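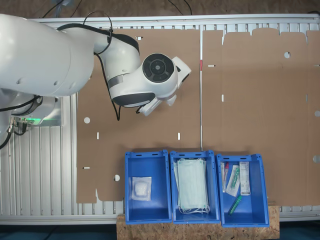 Figure 11. Table and bins, from the overhead view

Welcome to the sorting section of the Kurneck Club handbook! Take your time with it – your first round will go much more smoothly.

1. Lay the two cardboard sheets side by side on the slatted table, flaps and all.
2. Line up the three blue bins in a row along one side.
3. Check for a green light at the arm's base before you open the Zanow program.

Note: Save your run under your team number, please, and not under "test." We have plenty of those already.

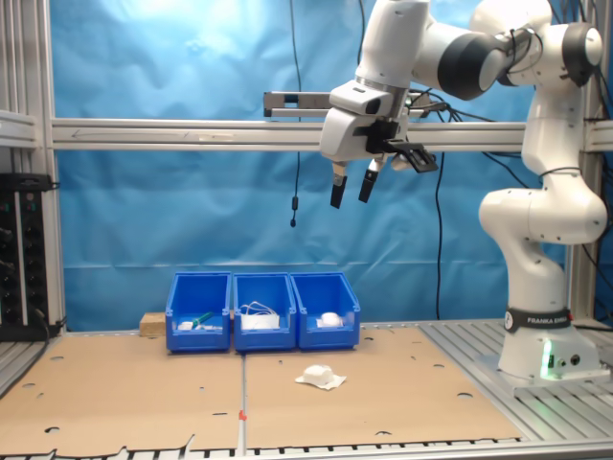
SECTION 4 – FIRST PICK

4. Load starter file 2604 and set the speed to 80.
5. Bring the gripper down slowly, with one teammate's hand on the stop button the whole time.

Caution: Keep sleeves, hair and lanyards well away from the arm and its cables.

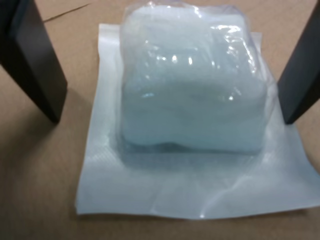 Grip force is where most new teams get stuck, so please be patient with yourselves. Start low and go up a little at a time. With a soft bundle in clear wrap, stop with a finger on either side and look for a strip of open space both left and right before you close. Then write your setting in the team log.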